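Forty Minutes With the Paper Scraps
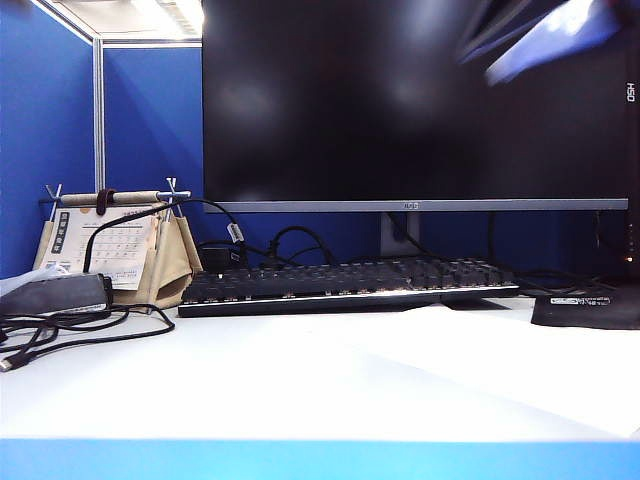
Mimoza Golob wrote in after my last post to ask whether I ever finish a layout I start on a weeknight, or if they all end up in the "someday" pile like hers do.

Well, Mimoza, most of them do go in the pile! But I finished one on Tuesday, a whole two-page spread, and I am so pleased with it that I've left it propped open on the piano where everybody has to walk past it.

It's our lake weekend from last summer, the one at Droltside where it rained until Sunday lunch and the kids played cards in the boathouse. I had over 200 photos from that trip and had been putting it off for months (who wants to choose?). What finally got me going was setting the kitchen timer for 40 minutes and letting myself pick only five pictures. Five! I cheated and used six, but still. Once the timer was running I stopped fussing about which one had the best light and just grabbed the ones that made me laugh.

For the background I used a gray kraft cardstock and tore up strips of an old road map, the real folding kind, from my dad's glove box. Torn edges are so much more forgiving than cut ones. I inked them with a brown stamp pad, got most of it on my thumb, and then decided the thumbprint in the corner looked kind of great, so I added three more on purpose.

The title gave me trouble. I wanted "Rained In" in big letters and my alphabet set was out of N's, so I turned a Z on its side and trimmed it a little. Can you tell? My oldest spotted it in about two seconds. My youngest says it looks fine.

Journaling went on a tag tucked behind the card game photo. I wrote down the actual scores, plus the thing my son yelled when he lost, which I won't repeat here but will be very happy to have in twenty years.

I've got the zoo trip lined up next, and a baby page for my niece that was due in April (sorry, sis!). I also want to try sewing straight onto the cardstock. I have my grandmother's machine, a box of 400 mismatched buttons and no idea what needle to use on paper. If you've done it, leave me a comment and tell me what size, and if it's okay to go back to fabric with the same one afterward.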